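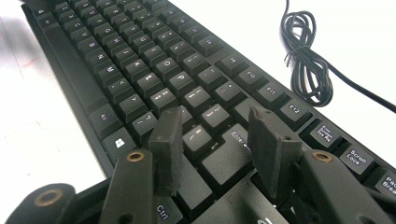
**Session 4 handout: getting a hand gripper to press one key**

Hi all, Kamonchanok Paisan again. Tonight we're at the long bench in the Ondau workshop, and if you missed last time, grab the printed parts from the Grutoleck drawer and catch up as you go (it's fine, half of us are behind!).

The job is to press Enter. One key, without waking up its neighbors. I picked Enter on purpose -- it's big, it's over on the right where you've got a bit of elbow room, and when you miss it you usually get a quotation mark or a bracket on the screen, so you know which way you drifted.

### Before you touch the keyboard

- Open a blank text file. Please, not your email.
- Work the fingers open and shut a few times. If the linkage sticks, back the pivot screws off a quarter turn.
- Look at your pads. A little fraying along the edges won't hurt, but a pad that's peeling off its finger needs new glue.

### Closed or open?

I get asked this every session. With the fingers apart, the two pads can sit on either side of a key, and that's a nice way to line yourself up. For the press itself, close them first and come straight down with both tips together. I tried pressing with just one pad at home and kept rolling off onto the next key over, and then I got annoyed and made tea.

### Servo numbers

For those of you on the Somboon board, my pulse widths in microseconds are:

| Position | Pulse |
|---|---|
| Fully open | 1000 |
| Pads just touching | 1265 |

Yours will be different! Horns go on at slightly different angles, so start from 1000 and creep up in small steps till the pads meet. If the servo's buzzing you've gone too far. After each move I wait 500 milliseconds before the next one, which feels slow but saves a lot of swearing.

The Greltuldale group wrote a version of the script that logs every press, and it's in the shared folder next to mine. Use whichever you like.

### For next time

Get ten Enters in a row with no stray characters, then try P, then K. Save your text file even if it's a mess -- I want to see the misses too. And bring your own USB cable, we're short again.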